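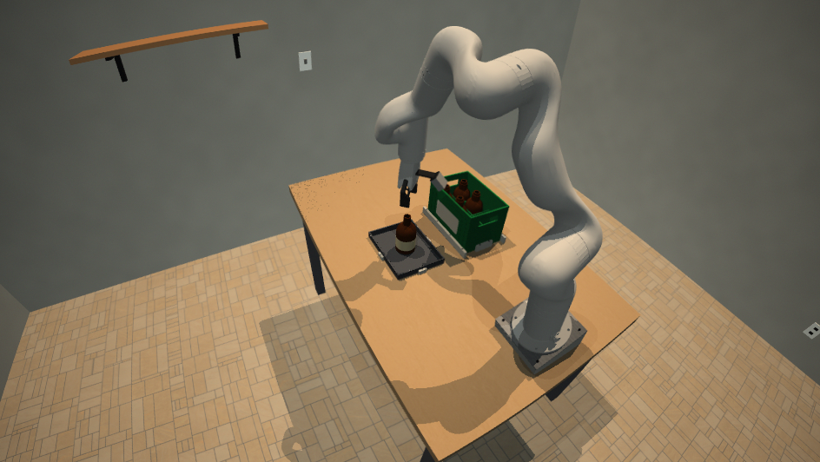
Ticket 194 – Order labels printing blank after the update
Opened by: Firdevs Ekinci
Product: Condura Labels, desktop version
Status: Closed

Hello all, and thank you for picking this up so quickly last time. I'm afraid I have another one for you. I run a small shop selling bath oils and hand creams, and I print all my own labels from Condura on a Prorko label printer, which has been a dear old thing and never given me any bother until this week. I let the program update itself on August 24, 2025, while I was making a cup of tea, and when I came back and sent a batch of 100 lavender labels, the first 17 came out completely blank before I managed to stop it.

What I have tried so far: turning the printer off and on, a different roll, a different cable, and then the first cable again in case I had hurt its feelings. The printer's own test page comes out beautifully. On the screen the labels look just as they should, with the border and the little sprig in the corner. My address labels print perfectly well too, and those are from the same program, so you can see why I'm puzzled.

Reply from support
Hello Firdevs, thank you for such a thorough report – the bit about the address labels is very helpful indeed. It sounds as though the printer is fine and the trouble is in the label template. Could you open the lavender one, go to Page Setup, and tell us what it says next to Paper Size and next to Ink Layer? Please don't delete the template, even if it's tempting.

Firdevs Ekinci
Right, I've found it. Paper Size says "Custom", the same as ever. Ink Layer says "Hidden when printing", and I'm quite certain I have never touched that in my life. The address template says "Normal". Shall I just change it?

Reply from support
Yes please. Set it to Normal, save the template under a new name, and print a single label first to spare your roll. Templates made in version 7 or earlier can lose that setting during the update, and I'm sorry it caught yours.

Firdevs Ekinci
One lavender label, border and sprig and all! I've done the rose and the unscented ones the same way and they are fine as well. The almond one needed its font picking again – it had gone all spidery – but I managed that by myself. You may close this, with my thanks.

Note added on closing
Cause: Ink Layer setting changed in older templates during update. Passed to the Condura developers. Customer to keep the old templates until the next release in November.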